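Three days on foot from Vunirmont to the Brenberg hut

She had walked in low hills since she was a child, but until last September she had never slept in a mountain hut. The route she chose goes from the village of Vunirmont over the Gosselin pass to the hut below the Brenberg, and then down on the other side. We spoke for one hour by telephone, and she asked me not to print her name, as her employer believes she was at that time visiting her aunt.

"I did not train very much," she says. "I walked up and down the stairs in my building with a rucksack full of books. My neighbour thought that I was moving out, a little at a time."

The first day begins behind the church in Vunirmont, where the path goes between two walls and then enters the forest. She found this part the least interesting, and also the most difficult. It climbs without any view until the upper meadow, which has a signpost marked with its height, 1499 metres.

"There is a second sign, newer, a few steps further, and this one says 1504. I stood between them and ate an apple. A man with a dog told me that the people in the village have argued over it for years, and that I should not ask in the bakery."

She slept the first night in a guest house near this meadow. The room was small and clean, and dinner was soup and then a potato dish with too much cheese, of which she took a second plate. In the night it rained heavily. By breakfast there was only fog.
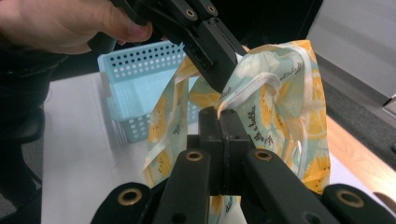

The second day was the one she had worried about. From the meadow the path follows a stream, crosses it on stones, and then goes up in long bends to the Gosselin pass at 2315 metres. The stream was high after the rain, and she waited at the crossing until a couple arrived from the other direction.

"They came across in their sandals, with their boots hanging from the neck. So I did the same, but I had no sandals, only socks. The water was so cold that I said some words I don't normally say."

Was she afraid at any moment? She thinks for a while before she answers.

"Under the pass there is a place with loose stones and a chain to hold. It is short. My legs were shaking, but I believe it was more from hunger. I had eaten my lunch at ten o'clock."

At the top the fog opened for some minutes and she saw the lake of Trurevano, much further down than she had imagined. She had planned to take many photographs there. She took 2, and in one of them is mostly her thumb.

The Brenberg hut was full that night. She had a place on the long upper bunk, next to the wall, and she recommends to everybody to bring earplugs and to book before the summer. The toilet is outside, and the way to it is steep in the dark. For the last day, down to Trurevano, she advises poles, which she did not have.

"My knees were angry with me for a week," she says. "On the bus I had to lift my leg with my hands to let a lady pass."

She would like to go again, in the opposite direction this time, and with sandals. She has already looked at the bus timetable, and the first bus to Trurevano leaves too early for her taste.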